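4.2 Do board scores predict anything?

Much of the trade literature on edge-glued maple assumes that visual grading at the mill tells the buyer how a panel will behave once it is in a kitchen. We are not convinced. The claim usually goes back to the Rolbridge survey, which scored 2,848 panels for streaks, knots and grain slope and reported that the cleanest boards were returned least often. Returns are a poor stand-in for movement. A customer who paid more for a clear board may be slower to send it back, and one who bought a cheap, knotty panel may never have expected it to stay flat.

The Pludik data are better, but only somewhat. There, 700 panels were stored for a winter in a heated warehouse and measured for cup in February. The authors report a link between knots and cup, yet they did not separate panels by the width of the planks glued into them. Wide planks cup more than narrow ones whatever their face looks like, and mills tend to put their wide stock into particular product lines. Figure 7 shows the kind of surface a visual grader has to score.

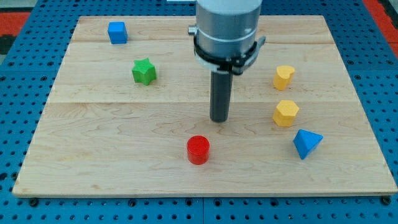
Figure 7. Maple board with pale grain, a few darker streaks and knots, and faint seams between planks.

A grader looking at such a face has very little to go on. The darker streaks draw the eye, but color alone says nothing about moisture content or about how the growth rings run through the thickness. The end grain would be more useful, and neither survey recorded it.

We repeated the Pludik analysis on the 609 panels in the Muro set for which plank width was known. Once width was entered in the model, the effect of knots shrank to a size we would not bet on, and the effect of streaks could not be told apart from zero. The Rondonuwu scoring sheet, often recommended as a more careful tool, did no better than a plain count of knots. It may still be of use to buyers who care about looks, but we see no grounds for selling it as a test of stability.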